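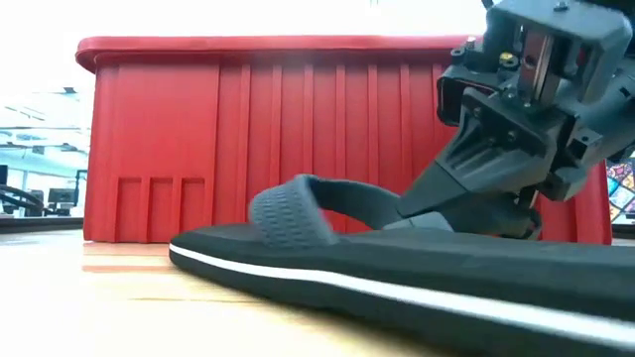 So where did the money go this time? Most of it went on the bread oven and the flour to keep it busy, with a smaller slice for printing the recipe cards and paying our two teachers through September.

Hi Arif, and hello to everybody else at Brasten who reads these. I know the last report was short (sorry, it was harvest and I was up to my elbows in plums), so I'm giving you the long version now. Get a coffee.

The Bornbridge Community Bakery is baking again! The old oven finally gave up in the spring, as I warned you it might, and for a few weeks we were doing everything in two kitchen ranges that disagreed with each other about what 400 degrees means. The new deck oven got here later than promised. The doorway at the back turned out narrower than the one on the plan, so the delivery crew took the door off its hinges and came back the next morning with a different dolly. We lost a day and a little paint. After that it was pretty smooth, apart from the electrician wanting a bigger breaker than the one we'd budgeted for. That's the extra line you'll see on the spending sheet, and it came out of the repairs money, which is now nearly gone.

On to classes. We planned 20 sessions for this period and ran 17. Two of the missing ones were canceled while we had no oven, and the third was me with the flu. The beginner class filled up fast and has had a waiting list ever since. The rye class was slower. I think the name scared people off (we called it "Advanced Rye," which was my idea, and a bad one). Once we changed it to "Rye Bread for Your Freezer" it picked up nicely, and it's the same class with the same dough!

The sourdough starter from Drasenau has been a big hit. It's a lot more sour than ours and it moves slowly in cool weather, so we've had to push the evening feeding back to 9 and start shaping later in the morning. A few of our regulars think it's too strong. I love it, especially toasted. We're keeping both going in separate tubs, with labels on the lids and the sides, after an unfortunate week when the lids got swapped and the sandwich loaves came out with a real kick to them.

Bread numbers, since I know your board likes them: we gave away 222 loaves through the food pantry, all of it baked in class or on the open baking mornings. That's less than I'd hoped for when I wrote the proposal. I was figuring on a full set of baking mornings and didn't allow for the oven gap at all. The pantry has asked whether we could do more sliced bread and fewer round loaves, as the round ones are hard to fit in a bag with cans. Fair enough. I've priced a used slicer from Dinsa, the restaurant supply place, and I'd like to talk to you about moving some of the leftover printing money over to it. They'll hold it for us for a while but not forever.
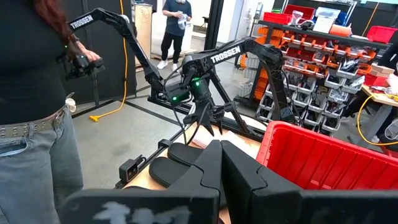
Zewditu Hailu wrote to me after reading the draft of this and thinks the slicer should wait: the pantry bags are a packing problem, she says, and two more loaf pans per shelf would get us most of the way there for a lot less money. She also reminded me that a slicer has to be cleaned every single time, and that somebody has to be the one to do it.

She has a point, and I've gone back and forth on it all week. More pans would be cheap and we could have them right away. The trouble is that plenty of the folks picking up bread have asked for it sliced, especially the older ones, and a pan won't help with that. What I'd suggest is we buy the pans now out of regular supplies and leave the slicer as an open question until our next phone call. If you have strong feelings, Arif, let me know before then!

Recipe cards: done, printed, mostly gone. We put the weights in grams with cups next to them, and people still argue with me about the cups. The card for the seeded loaf has a mistake (it says to add the salt twice), so I've been fixing those by hand with a pen. If we reprint, that gets fixed first. I'd also like a card on storing bread, which is the thing I get asked about more than anything else. Cut side down on the board for the first day, then slice and freeze whatever's left. Please don't put it in the fridge.

Flour is the thing that worries me. Our mill put its prices up in the summer and has said they'll go up again. We're buying whole wheat in bigger bags now, which helps, but it doesn't keep forever and we don't have a cool place to store it. I've asked for a quote from a second mill and I'm still waiting to hear back. The white flour price has been steady so far, knock on wood.

For the next stretch, the plan is to make up the three missed sessions, add an evening class for people who can't come in the daytime, and get the open baking mornings back on their old schedule. I want to try flatbreads too, as they're quick and you can eat them before you go home. One of our teachers is cutting back her hours after the holidays, so I'll be looking for somebody to share the beginner class. I've got a couple of people in mind from last year's students.

The spending sheet and receipts are in the other file. The breaker receipt is the crumpled one. I still owe you the final bill for the door, which I'll send on as soon as I get it.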